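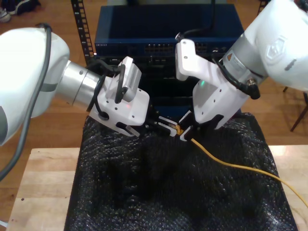

March, 4:10 pm. Ball rebound rig, Piner court sensors.

Swapped the load cell under the backboard mount and reran the free throw series at 2,000 samples per second. Rim deflection traces still clip on hard front-rim hits. Went to 3,000 and the peaks come out whole, but the log drops a block every time the buffer rolls over. Marietjie thinks it's the card, I think it's the driver. Left at 3,000 for now.

Ball pressure checked before each set. Ball 4 leaks at the valve – pulled it, tagged it, do not put it back on the rack.

Net sensor zero drifts between sets. Re-zero by hand until Radomir sends the new firmware.

To do: remount bracket 2 with the longer bolts, ask Nomvula for the Shezi arena floor readings, repeat bank shots from the left side only.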